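Ernuslow Fellowship

The Ernuslow Fellowship is a privately funded award for arts and science faculty at Hebden College. It was set up by Roy Lightfoot, a retired surgeon who taught anatomy at the college for 7 years.
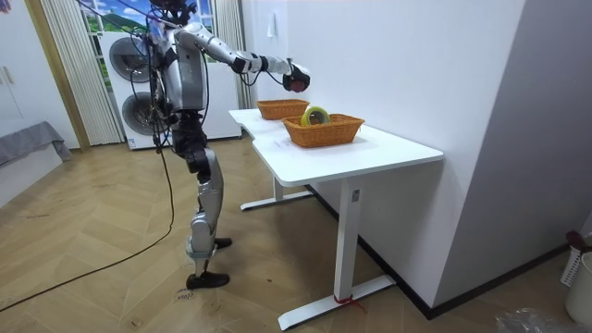

Origins

College publications credit Lightfoot with paying for the whole program. The record is thinner than that. His signed pledge covered two fellows, and the papers released so far do not show who paid for the others. The often repeated claim that he sold a house in Plimivska to raise the money has no known source.

Selection

Fellows are chosen each May by a panel whose members are not named. The college says 1,192 people have applied, a figure that appears to count repeat applications separately.

Criticism

In an article dated July 20, 2019, the historian Amber Inskip argued that the fellowship had "a donor, a portrait and very little paperwork." She questioned the college's statement that 100 percent of fellows finished their projects, as no list of finished projects had been published. The college replied that its records were private.

See also

Muler Lectures
Hebden College faculty awards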